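28 December 2024. Finally got the sewing corner cleared out, a job I'd been promising myself since July, and I'm going to tell you all about it because my family has stopped listening.

It started with the pins. I needed a few to hem a curtain and opened four different tins before finding any that weren't bent. So everything came out of the drawers, and there went my afternoon!

I spread a big piece of green cloth over the table first. It was wrinkled and I left it that way - pins don't roll nearly so far on wrinkled cloth, and I can see metal against green much better than against my old tabletop. 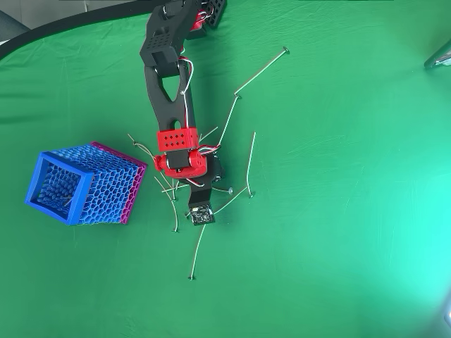 The long flat-headed ones are my favorites, by the way. You can lay a ruler right over them, and they slide out of thick fabric so nicely. I'm keeping those separate from now on, away from the little dressmaking ones that came in the Birko tin (188 of them, yes I counted, it was a slow evening).

For storage I'm still deciding. A honeycomb box is pretty but I wouldn't trust pins in anything with holes, so that kind is getting thread and bias tape. The pins will probably go in the old Halim tea tin with the tight lid.

Oh, and run a magnet over the rug before you walk on it barefoot. I found three under the chair, plus a button from a coat I gave away years ago.

Curtain still isn't hemmed. Maybe tomorrow - if I can find the chalk.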